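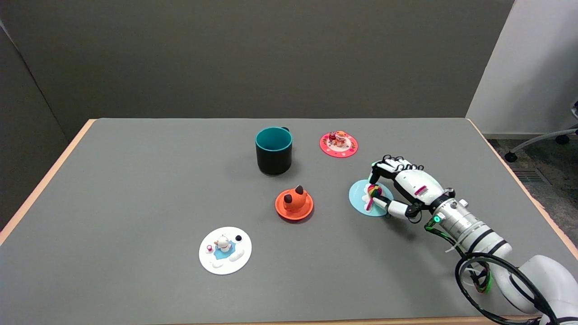

Tomora Bloggers – monthly meeting, November

Start 7.10 pm. Ekrem Çetinkaya in the chair, me on notes. 14 here, Drundell people on the call from 7.30 (their link was the old one, sorry).

1. Last minutes
Read, fine. One fix – the guest post swap was agreed for spring, not summer. Changed on the site already.

2. Shared blog, numbers
1,191 visits in October. Most of it the bread oven post again. Ekrem says don't read much into it, the post got linked from a recipe forum and those people look at one page and leave. Comments down. Long talk on whether comments matter now. No vote. Some of us still live for them.

3. Moving to Rollico
Biggest item, took half the evening. Current host goes up in price in January. Rollico does what we need and imports old posts, but the test import lost all the line breaks in anything written on a phone. Which is a lot of posts. Also the smileys came out as little boxes.
Options talked through:
– stay put another year and pay
– move now, fix posts by hand as we find them
– move only the new stuff, leave the old blog up as an archive
Third one got most support but Drundell not happy, they have the oldest posts and don't want to be "the attic". Fair point. Agreed to try a second import with the phone posts first and look at it again next time. No money spent untill then.
Action: Ekrem to run the import. Me to send him the list of phone posts.

4. Posting rota
Gaps in the rota again. Two weeks in October with nothing up at all. Suggestion to drop to one post a week over winter – agreed, most hands up. Anyone who wants to post more can, just put it in the calendar first so we don't get three on one morning like the marathon weekend.
Swaps: sort it between yourselves, then change the calendar. Please don't email the whole list. 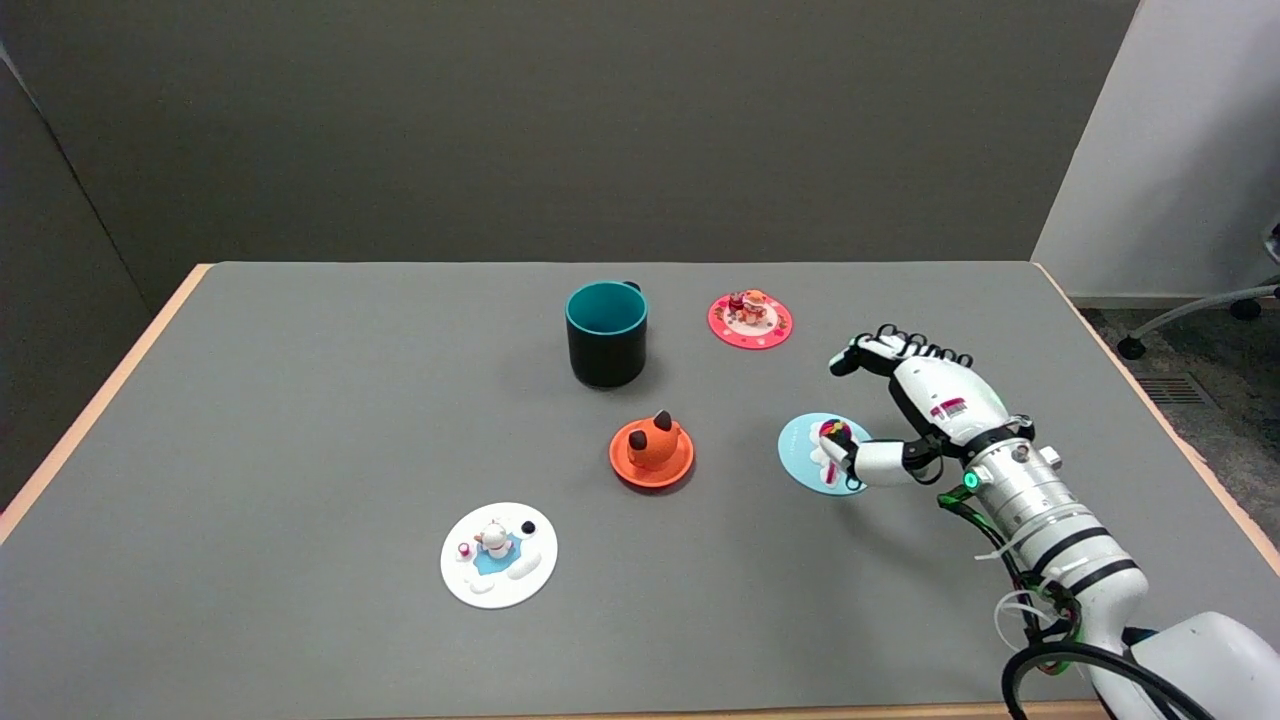
Black mug, light blue coaster.

5. Writing about family
Came up after the September post about somebody's sister in law. She found it. Not pleased. Post is down for now at the writer's request. Discussion went back and forth – some change every name, some only ask before anything medical or about kids, one member reads the whole post out loud to her husband first and cuts whatever makes him wince. We don't want a rule. We do want a line on the About page saying people can ask to be taken out and we'll do it the same day.
Action: draft wording to the list, short please.

6. Sarıgül weekend
Writing weekend at Sarıgül is on. House sleeps 10, so first come first served, 2 places left as of tonight. Deposit due before the next meeting. Bring your own laptop and charger, wifi is slow upstairs and fine in the kitchen. Cooking shared, sheet to follow. Question on whether partners can come – no, not enough beds. Saturday dinner maybe, will ask the owner.

7. AOB
– Header photo is still the summer one. Send new ones, landscape shape, nothing with faces unless they've said yes.
– Spam comments bad this month, mostly shoes. Filter turned up a notch. If your real comment vanishes tell Ekrem.
– Drundell want to start later, 7.30. Ok from next time.

Closed 9.05. Next meeting same place, date on teh calendar.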